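流通・倉庫論 第3回 配布メモ(ピッキングと補充)

※前回の残りから。スライド番号は振り直してないので注意。板書と順番が違うところあり。

前回の続き:保管効率と出庫効率はぶつかる
・詰めて置けば面積は浮く。でも取り出すのに手前をどかす。
・どかす作業は伝票に出てこない。だから原価計算でもたいてい見落とされる。
・試験で「保管率を上げれば費用は下がる」とだけ書くと半分しか点がつかない。どの費用か、必ず書くこと。

1 ピッキング作業の中身
時間の内訳は、歩く・探す・取る・確かめる・書く(または端末に入れる)。
どこの教科書でも「歩く」が一番大きいことになってる。大型の倉庫ならそれでいい。小さい倉庫、棚が近いところでは「探す」が上に来る。
探す時間が伸びる要因
 ・ロケーション番号が通路の片側からしか見えない
 ・似た品番が隣どうし(末尾だけ違うやつ)
 ・一つの間口に2品種混載
 ・前の人が違う場所に戻した
最後のは在庫差異の話で後でもう一度やる。

摘み取り方式と種まき方式
摘み取り=注文ごとに集めて回る。種まき=品目ごとにまとめて出して、あとで注文別に分ける。
摘み取りが向くのは、品種が多くて一件あたりの行数が少ないとき。種まきは同じ品が多くの注文に入るとき。
種まきは仕分け場所がいる。ここを忘れて導入して通路で仕分けを始める、というのが失敗例の定番。通路がふさがると補充が止まる。補充が止まると欠品。欠品で後から追いピックが出て、結局歩く距離は増える。
両方を併用する場合もある。朝のうちに種まきで主力品を出し、午後の追加注文は摘み取り。切り替えの時刻をはっきり決めておかないと、同じ注文を両方で出すことになる。二重出荷。

2 事例:Garbridge の部品倉庫
日用雑貨と補修部品を扱う卸。取扱品目 883。棚は固定ロケーション。
注文は一日に大きな山が2回、午前の締めと夕方の締め。
はじめは全部摘み取り。作業者は注文票を持って端から端まで歩く。
問題になったのは夕方の山。締めから出荷までの時間が短く、通路で行き違いが多発。
やったこと
 (a) 出庫頻度でABC分け
 (b) A品を出荷口に近い間口へ移す
 (c) C品は奥にまとめ、補充は前日のうちに
ここまでは普通。おもしろいのは(b)の後。
A品を一か所に集めたら、そこに人が集中した。歩く距離は減ったのに待ちが出る。いわゆる混雑。
対策はA品の間口を2列に分けて、品番の一部を両方に置くこと。在庫は二重になるが待ちは消えた。補充担当の手間は増えた。どこかで楽をするとどこかが重くなる、という例として覚えておく。
図は黒板に描いたので各自ノートで。写し忘れた人は隣の人に見せてもらってください。

質問が出たところ:ABCの区切りはどう決めるか
→ 決まった答えはない。累積の曲線を描いて、折れ曲がるあたり。曲線がなめらかで折れ目がないなら、ABCに分ける意味じたいが薄い。
→ 季節物は別勘定。年間で見るとC品、10月だけA品、というのがある。期間を切って計算しなおす。

3 補充点と補充量
補充点=補充にかかる時間の間に出る量+安全在庫
例題:1時間に30個出る品、補充に2時間、安全在庫は30個とする。
 補充点 = 30×2+30 = 90個
計算は簡単。難しいのは「補充にかかる時間」をどこから測るか。
 ・残量に気づいてからか
 ・指示が出てからか
 ・補充担当が動きだしてからか
授業では「補充点を切った瞬間から、間口に置き終えるまで」で統一する。気づくまでの遅れも入る。ここを除いて計算した答案が毎年多い。

間口の容量も忘れずに。補充点が90個なのに間口に80個しか入らないなら、いつも補充点以下。一日中補充指示が鳴る。この場合は間口を広げるか、安全在庫を見直すか、補充の回数を増やすかの選択になる。

ツービン法(二箱法)
同じ品を2箱に分けて置く。手前が空になったら奥を前に出し、空箱が補充のしるし。
いいところ:数えなくていい。端末もいらない。ねじ、刷毛、手袋など安い消耗品むき。
悪いところ:空箱が回収されないと止まる。箱を途中で混ぜる人がいると崩れる。箱の中身が半分のまま前に出されることもある。
Grukau の工場では空箱に札をつけて、札だけを先に集める方式にした。箱を運ぶより早い。ただし札をなくすとそれきり。札をなくした品は、次の棚卸まで補充されなかったそうだ。

4 容器の選び方
あまり講義で扱われないが、出庫時間にけっこう効く。
・深い箱は容量が取れるが底の品が見えない、手が届かない。
・浅い箱は取りやすいが間口を食う。
・側面が傾斜した箱は品が中央に寄る。底の面積はそのぶん減るので容量計算は上面の寸法でやらないこと。毎年ここで間違う人が出る。
・床面の色が品物の色に近いと見落とす。濃い色の品には明るい底。
・入れ子にできる箱は空のとき場所を取らないが、積み重ねには別に蓋か枠がいる。
Hoàng の仕分け場では箱の規格を3種類にしぼった。しぼる前は棚板の高さがばらばらで、箱を替えるたびに棚板も動かしていた。規格をしぼると棚の上に無駄な空きが出る。でも棚板を動かさずにすむ。どちらが得かは品の入れ替わりの早さによる。

5 在庫差異
帳簿と実物が合わない。原因の分類
 入庫時の数え間違い/出庫時の取り違え/戻し間違い/破損の未登録/単位の混同
単位の混同が意外と多い。「1」が1本か1箱か。
取り違えは必ず二つの差異になって出る。片方がプラス、もう片方がマイナス。隣り合う品番で符号が逆なら、まず取り違えを疑う。
循環棚卸:全部を一度に数えず、毎日少しずつ。A品は回数を多く。
Groltwood の演習データ(別紙)で、差異一覧から取り違えの組を見つける課題を出します。答えだけでなく、なぜその組と考えたかを書いてくること。表計算のファイルそのままの提出は不可。

補足:差異率の出し方は二通り
 ・品目数ベース(差異のあった品目÷調べた品目)
 ・金額ベース(差異金額の絶対値の合計÷在庫金額)
プラスとマイナスを相殺した数字を差異率と呼んでる資料があるが、本科目では使わない。相殺するとゼロに見えてしまう。

次回まで
・別紙の演習
・教科書の「出荷検品」の章、前半だけでいい
・容器の容量計算、傾斜側面の問題を1問。底面と上面の両方の寸法をを使うこと
・ツービン法が向かない品を自分で探してくる。理由も一行で

正誤:前回配布の表で「補充点」と「発注点」が入れ替わってました。倉庫内の移動が補充、外から買うのが発注。直しておいてください。

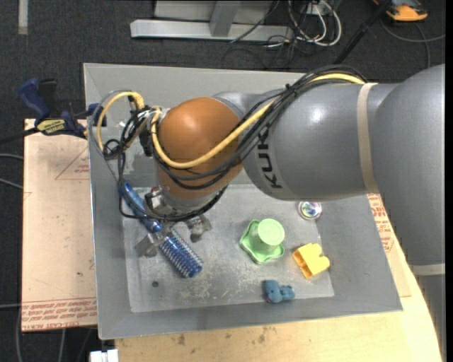 Traian Văduva
ツービン法のところですが、2箱の大きさは同じでないとだめでしょうか。奥の箱には補充が来るまでに出る量と安全在庫の分だけ入っていればよく、手前は大きくても計算は合うと思いました。例題の数字なら奥が90個です。ただ、入れ替えて使うと大きいほうの箱が奥に回るので、そのたびに補充のしるしが出る残量が変わってしまいます。演習では同じ大きさとして解いておきます。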